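How to Clean and Reseal the Seams on a White Work Table

4 min read
3 comments

A butt seam between two white table panels is the first part of the surface to discolor. Dirt collects in the joint, the old sealant yellows, and liquid reaches the core of the panel. Once the core swells, the edge lifts and sealing will not bring it back down. The method below is for seams that are stained or open but still flat.

It applies to hard, nonporous tops with a straight seam up to 1/16 inch wide. It does not apply to stone, unfinished wood or tile grout.

What you need

– Plastic putty knife or a stiff plastic scraper
– Nylon brush with short bristles
– Dish soap and warm water
– Isopropyl alcohol and white cotton cloths
– Painter's tape, 1 inch wide
– Neutral-cure silicone or a colored seam filler
– Straightedge, at least 24 inches
– Nitrile gloves

I use the Brokamska seam filler in off-white for panels that have aged a little, and plain white silicone on newer ones. Tekadora sells a similar filler in smaller tubes. Buy the small tube if you have one table, as an opened tube skins over in a few months.

Step 1: Check that the seam is flat

Lay the straightedge across the seam in several places and try to slide a sheet of printer paper under it on each side. If the paper passes on one side only, the panels are at different heights. Loosen the fasteners under the low side, shim with card stock and retighten. Check again before going on. A filler used to hide a step in the surface will crack along the high edge.

Step 2: Remove the old filler

Hold the putty knife at a low angle and push along the joint. Do not pull it across. Old silicone usually comes out in strips. Acrylic filler crumbles and needs several passes. Do not use a steel blade on a white top. It leaves gray marks that look like scratches and takes longer to remove than the filler did.

Step 3: Wash and degrease

Brush the joint with soapy water, working from one end to the other, and wipe up the water as you go. Rinse with a damp cloth. Then wipe with alcohol, changing to a clean part of the cloth every few inches. Stop when the cloth comes away white.

Leave the seam open overnight. At 86°F and low humidity a shorter wait is possible, but moisture trapped under silicone will stay there.

Step 4: Decide whether the color needs to match

A seam darker than the surface is not a defect by itself. A thin tan-brown line across a pale top is easy to see, but if the edges are sound and the joint is closed, it can be left alone. Fill it only if it catches a fingernail or holds crumbs. Note that one top can look creamy in one area and cooler in another under the same lights, so compare the filler color next to the seam itself.

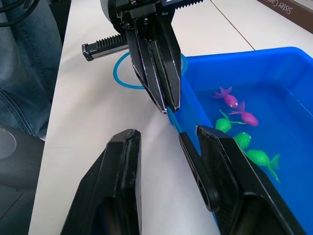

Step 5: Tape and fill

Run tape along both sides, leaving a gap slightly wider than the joint. Cut the nozzle small. Push the filler ahead of the nozzle so it goes down into the joint, then level it with one pass of a gloved finger or a plastic card. Pull the tape at once, back over itself at a sharp angle.

Step 6: Cure

Keep the seam dry for 24 hours and keep weight off it for 48. Wipe any haze with alcohol after that, using light pressure.

Repeat the fingernail check every spring. May works well if the shop is heated in winter, as the panels have finished moving by then.

Share this 86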